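3. Ranger les câbles et la multiprise

Le sachet Stirkov promet un bureau dégagé en 9 minutes. Comptez plutôt la soirée. Ce chapitre s'applique à la multiprise, aux chargeurs et aux câbles fins qui finissent toujours ensemble.

3.1 Débranchez tout avant de toucher au tas, y compris les fiches que vous croyez inutilisées.

3.2 Sortez le chargeur du paquet en premier. Tirer sur le câble resserre la boucle.

3.3 Défaites les câbles un par un, le plus épais d'abord. Les fils fins attendront.

3.4 Enroulez chaque câble à plat, sans le plier près du connecteur.

Attention : la colle Grube est donnée pour 1 000 poses. Nous n'y croyons pas. Si la multiprise a une patte percée, prenez une vis.

Remarque : le modèle Hivix (réf. 658) est vendu comme « anti-nœuds » - le nôtre s'emmêle comme les autres.

Câbles, connecteurs et multiprise sur la table blanche :

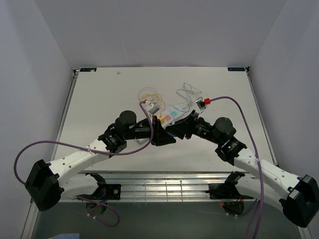
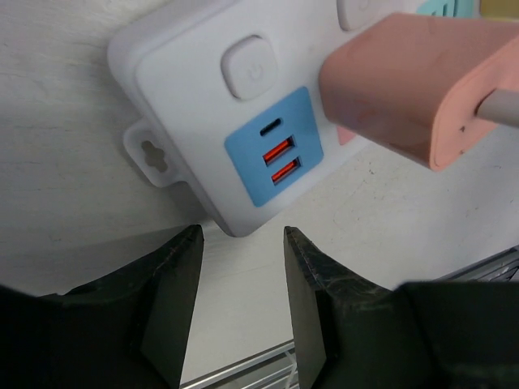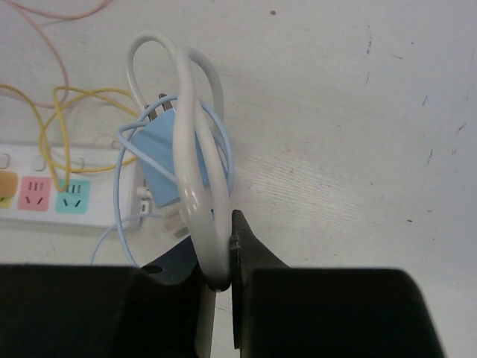
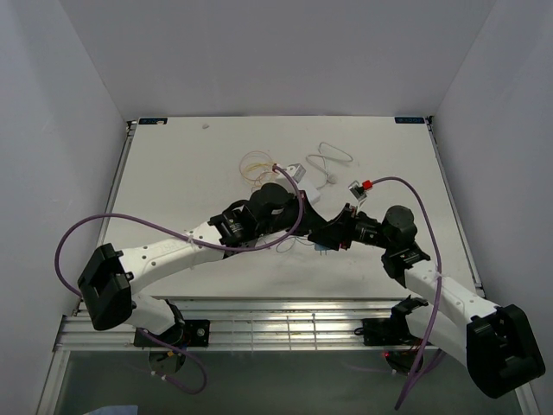 3.5 Rebranchez la multiprise, puis les chargeurs, et appuyez sur les boutons un à un.

3.6 Étiquetez les câbles gardés. Rukhsana Abbasi, qui a relu ce chapitre, conseille de jeter ceux qui n'ont servi à rien depuis mars. À vous de voir, mais pas avant d'avoir essayé chacun d'eux sur un appareil.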